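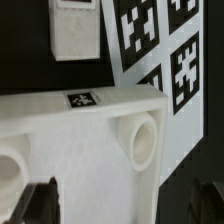 *Practice block with two bored bosses, marker board behind. Brusby open day, mid-morning.*

The sign at the gate said visitors should allow two hours. I allowed four, on the theory that anyone promising to show me the future of housework would run behind, and I was in the car park again before lunch with a tote bag and a sausage in bread. So the future is at least punctual.

Brusby is an old cannery on the river side of town, split up these days between a brewery, a place that reupholsters boat seats, and Drova, who took over the long shed at the back and have been teaching robot arms to do small jobs with their fingers. Once a year, in March, they open the roller doors and let the neighbours in. The flyer in my letterbox asked "Can a robot do your chores yet?" in a very large typeface. I have a bathroom that needs regrouting and a drawer full of lids that match nothing, so I took it as a personal invitation.

You sign in, you get a lanyard, and you're sent around the shed in groups following a strip of yellow tape. Ours included a family with twins, a retired fitter with strong views on bearings, and me.

**First stop: the block**

I had expected a kitchen. The first thing they show you is a lump of white 3D-printed plastic with a couple of round, hollow bosses sticking out of its face, and two dark robot fingers in attendance. You can see the print lines on it if you get close. There are black and white squares on the board behind, like crossword puzzles set by somebody in a bad mood, and a little one set into the top of the block itself. These tell the computer where everything is. The twins wanted to know if you could scan them with a phone to get the menu. It was a fair question and it was answered very patiently.

Holes matter more than I'd given them credit for. Our guide's line was that most of what people do with their hands around a house or a workshop comes down to getting one thing into, onto or out of another thing: plug into socket, key into lock, bolt into bracket, lid onto jar. If an arm can't do that on a tidy block under nice even light, it has no business near your dishwasher. The retired fitter nodded through all of this as if he'd written it.

We were told the arm practises 300 insertions with a new shape before they'll trust it with a variation, and that 17 of the last 300 had ended with the peg on the floor. I thought that was pretty good. I've put together flat-pack with worse numbers. The fitter thought it was appalling, and said that in his day you'd have been walked to the gate.

**Second stop: towels**

This is what the crowd had come for. An arm they call Ullar (there's a naming system, I didn't follow it) folds tea towels at a bench near the windows. It picks up a corner, considers its position, picks up a second corner, and lays the whole thing down with the tenderness of a nurse. Then it folds it in half. Then it has a bit of a think.

I timed one on my watch. A kettle could have boiled, and whoever was waiting on it could have made the tea and gone off the idea. The fold was better than mine, though. Properly square, edges matched, the sort of towel you'd find in a holiday rental run by someone anxious about reviews. When somebody asked about fitted sheets there was laughter from the staff, the kind you get in a hospital corridor.

**Third stop: the shop floor**

Further along the tape things get more convincing. Coutinho, the valve people from across the river, have lent Drova a run of real parts, and a pair of arms was sorting brass fittings from a tray into bins. No thinking pauses here. They'd done 800 that morning by the counter on the wall, and they carried on while we stood there eating their complimentary biscuits.

I asked what made this so much easier than a towel. A towel, I was told, is a different shape every time you look at it. A brass fitting has the manners to stay the way it was made, and it turns up in the same tray at the same height. That seemed to me the most useful thing said all day. The machines are good at work that has already been made neat for them, and my house has never been made neat for anyone, including my mother-in-law.

The fitter asked who empties the bins when they're full. A person does. He wrote that down.

**Questions and sausages**

There was a talk at the end in the brewery half of the building, which may explain the turnout. The questions were better than I'd feared. One woman wanted something that could open medicine bottles and do up buttons for her husband, and she'd have taken it slow, ugly and loud if it worked every time. The reply was straightforward: bottles perhaps, buttons a long way off, and nothing they'd leave alone in a room with a person yet. She got a round of applause for asking, and I noticed a couple of the staff go over to her afterwards and stay for a good while.

Somebody else asked what one of these would cost at home. The presenter said there was no price as there was no product, and then admitted that the fingertips alone run to $500 a pair and wear out. I looked at my own hands with new respect.

**If you go next year**

- Park at the boat seat place. The front lot fills early and the brewery gets shirty about its loading bay.
- Go around the stops in tape order. We met people who'd skipped straight to the towels and couldn't see why anyone was excited about a fold.
- Closed shoes are compulsory. They have loaner gumboots, all of them enormous.
- Kids can drive a small arm with a joystick near the exit. Adults can too, if they queue behind the kids and don't sulk. I moved a foam cube on my third try and dropped it on my fourth.

The tote bag has a drawing of a robot arm holding a mop on it. I asked if any of theirs could mop and was told that it was an artist's impression. My bathroom is still ungrouted, and I've bought the float.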